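Rutham Evening Classes
Keeping House: the everyday skills course
Session 5 handout – The cutlery drawer, the utensil pot and all those chopsticks
Notes updated March 6, 2020

Hello again. These are my notes for the session on small kitchen tools, typed up a bit more fully than I managed to say them, as we ran out of time on the storage part and I gabbled the last bit. If you missed it, you should be able to do the whole thing at home with a clear table and a cup of tea. Bring your questions next time and I'll do my best.

Before you start

You need a table, a cloth you don't mind getting a few crumbs on, a bowl of warm soapy water, two tea towels and whatever you keep your utensils in. That's really it. Please don't go out and buy a drawer organiser first! I did exactly that when I moved into my flat, a very smart one from Wouters, and it was 3 centimetres too wide for the drawer. It lived under my bed for years. Sort first, measure second, shop last, and you may find you never get to the shopping.

I like a patterned cloth for sorting on, though I know some of you prefer plain. A cloth stops things rolling and it's quieter, and when you've finished you can gather it up by the corners and shake it out of the back door. Several of you asked whether a plastic one would do. Yes, fine, but long thin things do skate about on it.

Emptying out

Take everything out of one drawer or one pot. Only one! Last February I had a group who emptied the entire kitchen on to the floor before lunch and we were still putting things back when the building was being locked up. One drawer takes an evening if you're thorough, and an evening is enough.

Lay things down by what they are and don't worry about whether you like them yet. Spoons with spoons, peelers with peelers, chopsticks with chopsticks. Bits of string, dead batteries and takeaway menus go in a bowl of their own for later. You'll want to stop and read the menus. Try not to.

Chopsticks: why they get a section to themselves

I gave these a whole half hour and I'd do it again. Almost every household I've ever helped has a fistful of chopsticks somewhere, and almost none of them keep them well. They slide to the back of the drawer, they get separated, half of them are the paper-wrapped sort that came with a delivery, and then when you want four matching pairs for supper you're digging about with hot noodles going cold behind you.

So, pairing. The trick I showed you is to stand a bunch upright on the table, thick ends down, holding them loosely in your fist, and let them drop level. Any short ones show up straight away at the top. Then lay them down a few at a time and look at three things: length, colour and the shape of the thick end. Some are squared off, some are round, some have a little groove cut in them. Two sticks that agree on all three are a pair, near enough. Colour is the one to be relaxed about. Wood darkens with use and washing, and a favourite pair will often be a shade deeper than its neighbours.

Pick them up one by one for this part. It feels slow, but if you grab a handful you end up putting the same odd one back four times.

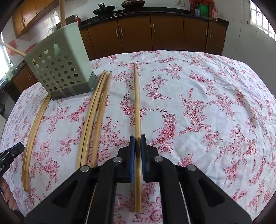 Once you've got your pairs, run a finger down each stick from the thick end to the tip. You're feeling for splinters, rough patches and any place where the wood has gone furry. A little roughness can be rubbed down with very fine sandpaper and a wipe of food-safe oil. A split can't be mended and has to go. The same goes for any dark speckling that doesn't come off when you wash it – that's mould, it's down in the grain, and no amount of scrubbing will shift it.

Then check for bend. Roll each one gently across a bare bit of table, away from the cloth. A straight round stick rolls smoothly and a warped one wobbles. The square sort won't roll of course, so hold those up and look along them with one eye shut, like somebody buying timber. A slight bend does no harm at all for stirring or for fishing toast out (with the toaster unplugged, please!), so I keep a few wobbly ones by the hob as cook's sticks and save the straight ones for eating with.

Somebody asked what to do with singles. I keep 5 at most. They're good for testing whether oil is hot, for poking holes in compost, for propping up a floppy seedling, for cleaning round the base of the tap. Beyond that number they're just clutter with a good excuse.

Washing

Wooden things don't like a long soak. Warm water, a drop of washing-up liquid, a quick rub with a cloth along the length, rinse, and straight out on to the towel. I know the dishwasher is tempting. It does the job, but it dries the wood out terribly and thin pieces can slip down through the rack and get in the way of the spinning arm underneath. If you must, lay them flat in the top and make sure nothing is poking through.

Dry them with the towel and then leave them to air. In my kitchen that means overnight, spread out, before they go anywhere with a lid. Most of the sad chopsticks I meet were put away damp in a closed tub.

Choosing somewhere to keep them

We went through the usual options and this is how I'd sum up the discussion, with my own prejudices left in.

A drawer. Good if it's shallow and you've got a long narrow section for them. Bad if it's deep, as they'll get buried. Measure the inside of the drawer and then measure your longest stick before you commit. An elastic band round each set helps a lot, and so does one of those small cloth rolls, if you'll really use it.

A jar or mug. Lovely to look at, and I have one myself, but anything tall and thin in a light mug will have it over sooner or later. Put something heavy in the bottom or choose a stoneware one. Wipe out the bottom once a week, it gets grimy down there faster than you'd think.

A pot or basket with holes. My favourite for anything wooden. The air gets in at the sides and any drips can get out. If yours has openings high up, have a look at what could slip through them, thin tips especially. Stand it on a saucer if your worktop minds the wet. The Plurow one I brought in to pass round has done 9 years next to my sink and it still comes up clean with an old toothbrush.

A hanging rack. Fine for ladles and slices, hopeless for chopsticks.

Whichever you go for, decide now which way up they go. I say thick ends down, tips up, so you can see at a glance what you've got, and so the ends that go in your mouth aren't standing in whatever collects at the bottom. Others in the group felt just as strongly the other way round, because then you only touch the handles when you pull one out. Fair point! With tips down, though, you do have to be stricter about cleaning the pot. Pick one and tell the rest of the household.

How many is enough

Count the people who eat at your table on an ordinary night, double it for company, and stop there. We don't need 14 pairs in a two-person flat, which is what I had until I did this exercise in front of my very first class and went bright pink.

Spare ones in decent condition can go to the craft cupboard, and the paper-wrapped ones live happily in a picnic bag. The Geltell reuse shop takes kitchen things if they're clean and tied together in sets, but do ring them before you carry a bagful down there, as they fill up quickly.

Putting it all back

Wipe out the empty drawer or pot first. Crumbs, then a damp cloth, then a dry one. Things you use every day go at the front or in the pot. Things you use now and then go at the back. Anything you had to hold up and ask "what is this for?" goes in a box with today's date on it, and if you haven't gone looking for it by the summer you can let it go.

Then stop. Don't open the next drawer.

To try at home before next time

Do one drawer or one pot from start to finish, and jot down how long it took. Pair your chopsticks if you have any, and bring in one pair that you can't decide about. If you don't own chopsticks, do teaspoons instead, as they go missing in just the same way.

Next session is tea towels, oven gloves and the folding of awkward things. Please bring a fitted sheet if you've got one spare, and an old tea towel you don't mind cutting up.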